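Notebook, wet bench and play-materials room, February

Carried on with the cork question from the last entry. The Prirkasley order arrived in the morning: two grades of sheet, fine and medium, both natural with no surface coat. The packing slip gives the lot as 1,943. Each sheet was laid flat under boards overnight in the back room before cutting, as the outer ones had picked up a curl from the roll.

Cut with a fresh blade against the steel rule. Three light passes give a cleaner edge than one heavy pass, and the medium grade crumbles at the corners whatever is done. Sanding the corners to a small radius before cutting the long sides helped a little. Offcuts are in the tray under the window; please leave anything wider than a hand, as I still need coasters for the glassware shelf.

The reason for all this is the letter cubes. On the bare laminate they skate when nudged and they are loud when dropped. Felt was quiet but shed fibers, and the Helside rubber mat marked after a week. Cork is the third candidate and so far the one I would keep.
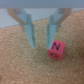
Surface: cork, speckled tan

The cube with the N is the one I use for most of the checks. Black on red-pink reads well against the speckled tan, better than I expected given how busy the granules are. The pale cubes in the Relus set are harder to find on the same sheet and may need a darker ground.

Slide check, done by hand with a tilting board and a protractor. Felt let go first, then laminate, then cork, with the rubber mat last by a wide margin. The order was the same on both runs. I did not record angles for the second run — the protractor had slipped on its pin, and the readings were not worth keeping.

Drop check from 196 mm, 13 drops per surface. Cork and felt both came out dull and short by ear. Bounce on cork was low, but the cube tended to roll once and settle on a neighboring face, so anyone logging which letter lands up should use the felt instead.

Cleaning: damp cloth only. A test patch wiped with alcohol went pale and has stayed pale. Dust from cutting lodges between the granules and has to be brushed out, then vacuumed with the soft head.

Still open: whether to seal the edges with the Zapata water-based varnish or leave them raw. One strip of each is on the radiator shelf, labeled on the back in pencil. Check for curl before cutting the second sheet. Also reorder blades, medium pack.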